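第四讲 小件物品的分拣与收纳(课堂讲义)
课程:仓储与家居整理实务 本讲用具:灰色金属箱、标签纸、登记表
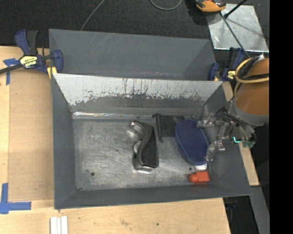

Fidelina Cáceres 在上一轮的课后留言里写道,她觉得先分类再装箱太慢,她自己在家里总是先把东西全部倒进一个箱子,晚上再慢慢挑。她问,为什么课上一定要先看一遍箱底。这个问题我想放在本讲的最前面来回答,因为很多同学有同样的想法。

先倒再挑的做法,在东西少的时候没有问题。家里一个抽屉,也许五六件,怎么放都找得到。可是我们练习用的一套物品是97件,倒在一起以后,小的会滑到大的下面,软的会盖住硬的,挑的人要反复翻动。翻动的次数多了,箱子和物品都会有划痕。

一、本讲要学会的事
1. 看懂一个敞口箱里的物品关系:哪件压着哪件,哪件靠着箱壁。
2. 决定取出的顺序。
3. 按材质和形状分组,写出标签。
4. 把登记表填完整,让另一个人不用问你也能看懂。

二、关于箱子
我们用的是敞口的灰色金属箱,两个一前一后放在浅色木桌面上。箱壁是斜的,往下收到箱底,所以靠近边上的小件容易向里滑。请大家放东西的时候记住这一点,不要以为放在边上就会留在边上。

金属箱用久了以后,箱底会有细划痕和发白的擦痕,后壁的磨损更重,上半部颜色发白,还有深色的竖道和小的缺口。这些不影响使用,但是影响眼睛。箱壁和箱底相接的地方会反光,黑色带光亮面的物品放在里面,边缘有时很难看清。我的建议是换一个角度再看一次,或者把灯移开一点,然后才写登记表。

箱底有小圆孔。很细的东西(针、细螺丝、耳钉)不要直接放进去,先装小袋。

三、取出的顺序
原则很简单:先上后下,先硬后软,先单独后成堆。

“单独”指周围没有别的东西碰到它。以图中的箱子为例,中间那件黑色和银色的、腰部收窄的物品是单独的,可以先拿。它一侧是光亮的弧面,另一侧是带纹理的黑色长条,手应该放在有纹理的一侧,光亮的一侧容易滑,也容易留下指印。

右边是一小堆。深蓝色的椭圆盒压住了黑色网状袋的一部分,所以先拿盒,再拿袋。盒的下端露出一个白色的圆形小件,拿盒的时候要向上提,不要拖。拖的话,小件可能跟着走,滚到别的位置,登记的人就会漏掉它。橙红色的那件在前面的角落附近,什么时候拿都可以,我一般放在最后,因为它颜色鲜明,不会忘记。

Chak-lun Yip 同学在练习课上用的是相反的顺序,先拿最鲜明的,再拿不容易看清的。他的理由是先把容易的做完,心里比较安定。我认为两种都可以接受,但是一个小组里面要统一,不能前半箱用一种,后半箱用另一种。

四、分组
第一次分组只看两个方面:是软还是硬,是开口还是封闭。用途先不要考虑。初学的人一看到物品就想“这是干什么用的”,想不出来就停在那里,时间都花掉了。用途可以写在备注里,不知道就写“用途不明”,这是合格的写法。

软的一组:袋、布套、绳带。平放,不卷,不折两次以上。
硬的一组:有外壳的、有棱角的。棱角朝里,光亮面朝上,中间垫一层薄纸。
盒类单独一组:拿到以后,先登记外观,再由两个人一起打开。不要一个人开盒,也不要在箱子上方开盒。
很小的一组:全部放进透明小袋,一袋一件。

颜色不作为分组的标准,只作为登记时的说明。深蓝和黑色在暗的地方很容易混,写之前请拿到窗边看。

五、标签和登记
标签一行写名称,一行写外观,一行写位置。名称用最普通的词,比如“椭圆盒”“网状袋”。如果你不能肯定,就用更大的词,写“盒”或者“袋”,不要猜。

位置的写法:以站在箱子前面的人为准,分前、后、左、右、中。靠后壁写“后”,靠自己写“前”。上一轮有一个小组以箱子对面的人为准,结果66张标签全部重写。

登记表上的编号从001开始,到200为止,用不完的号空着,不要给下一组用。Wodano 班和 Herngate 班用同一种表格,表头左上角请写清楚班名。

六、常见的错误
(1)一只手拿两件。
(2)提起盒子之后没有看盒子下面。
(3)把反光当成物品,或者把物品当成反光。这个错误每一轮都有,我自己也犯过。遇到银色的圆斑,拿不准时请用手指轻轻碰一下再写。
(4)标签贴在织物表面。有编织纹的面贴不牢,撕的时候又会起毛,请用吊牌。
(5)一箱没有登记完就开始第二箱。后面的箱子在前面的箱子完成之前不要动。

七、练习
每2人一组,一人取,一人写,中途交换一次。取的人说出物品的外观,写的人不抬头,只听。写完以后两个人一起对照。这样练习,是为了让说的人学会用清楚的词。一箱大约需要二十分钟,第一次慢一点没有关系。

作业:在家里选一个抽屉或者一个盒子,不要先整理,按照第三节的方法写出取出的顺序,说明每一步的理由,十一月底以前交。字数不限,可以画图。

下一讲讲软的物品怎么放进硬的容器,请带一件自己的旧布袋来。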